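Der Nevik Tagesrucksack nach sechs Wochen: viel Liebe, ein bisschen Gemecker

Ich wollte eigentlich gar keinen neuen Rucksack. Aber mein alter hatte im Boden ein Loch, durch das mir zweimal der Hausschlüssel gerutscht ist, und Meron Lemma aus meiner Wandergruppe schwärmte so lange vom Nevik, bis ich ihn bestellt habe. 6 Farben gibt es, ich hab Dunkelblau genommen (wie immer).

Was passt rein?
Laptop, Brotdose, Regenjacke, die große Trinkflasche, und dann geht oben noch ein Pullover drauf. Das Laptopfach ist gut gepolstert und sitzt dicht am Rücken, super! Die Seitentaschen sind dafür ein Witz. Meine Flasche ist mir auf dem Weg zum Zug gleich am ersten Tag rausgehüpft und unter eine Bank gerollt. Seitdem steckt sie innen.

Tragen
Hier war ich skeptisch, ich hab schmale Schultern und fast alles rutscht mir irgendwann runter. Beim Nevik bleiben die Gurte, wo sie sind, auch wenn ich mich vorbeuge oder die Arme nach vorn strecke. Nur dünne Hemden und Blusen knittern darunter ganz furchtbar – wer gebügelt im Büro ankommen will, nimmt lieber was Festeres.
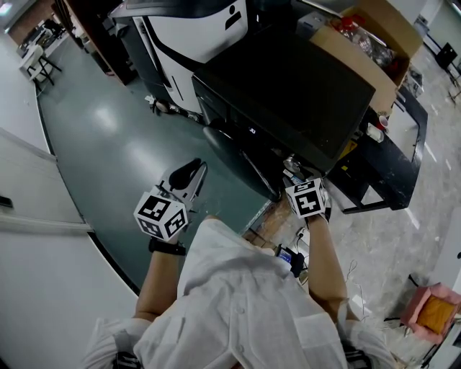 Regen und Reißverschlüsse
Einen richtigen Wolkenbruch hat er schon hinter sich, 10 Minuten ohne Unterstand, und drinnen war nur das Notizbuch ganz oben ein wenig wellig. Der Hauptreißverschluss läuft prima. Der kleine vorne hakt an der Ecke, da muss ich jedes Mal mit der zweiten Hand nachhelfen, und das nervt an der Supermarktkasse schon sehr.

Würde ich ihn wieder kaufen?
Ja, in Dunkelblau und mit Flasche im Hauptfach. Für den Juni ist eine Version mit höheren Seitentaschen angekündigt, also wartet vielleicht noch kurz, falls ihr viel trinkt!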